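Section 9: Setting the Table and Running the Dumpling Task
Okley Club Arm Guide, Drorkamthorpe build

By now your arm should be bolted down, homed, and talking to the Polat controller. If it isn't, please go back to Section 8 — everything from here on assumes a happy arm, and we'd hate for you to spend a whole club night chasing a loose plug.

9.1 Laying out the table

1. Spread the grid cloth and smooth it from the middle outward. Small wrinkles are fine, and frankly you will never get rid of them all.
2. Put the steamer basket flat on the cloth, well away from the gripper's parked position.
3. Place the dumplings inside on the slats. New teams should begin with two.
4. Check the wrist camera view before you go any further. 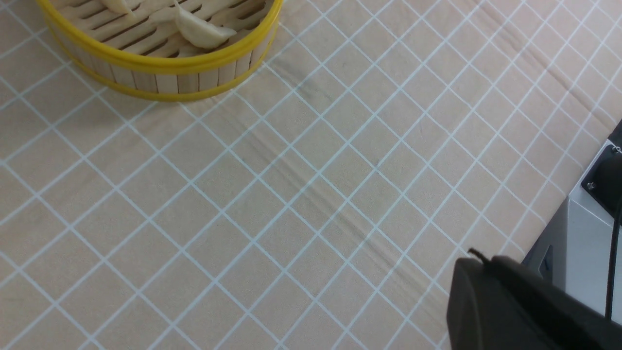

Figure 9-1. Wrist camera view with the steamer at upper left.

Note: Leave yourself a good stretch of bare cloth between the basket and the fingers. The arm likes a little room to think, and so will you the first time you drive it!

CAUTION: Keep hands and sleeves off the table while the arm is powered. Call out "arm live" first, even if you're the only one in the room.

9.2 Adding more objects

Once your team can run the simple layout without a stop, add more dumplings and a few things that don't belong in the basket, such as a block or a piece of play fruit.
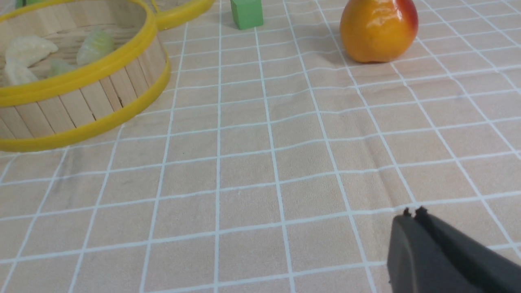 5. Set the speed limit to 800 in the Dotitz panel and press Save. The panel won't remind you, so do look twice.
6. Open the gripper fully, then start the run.
7. If a dumpling slips, let the arm finish its move and park before you reach in. It's tempting to help it along — please don't.
8. Write the layout and result in the team log, including the runs that went badly.

Note: If the panel shows error 68, power down, reseat the wrist cable and home the arm again.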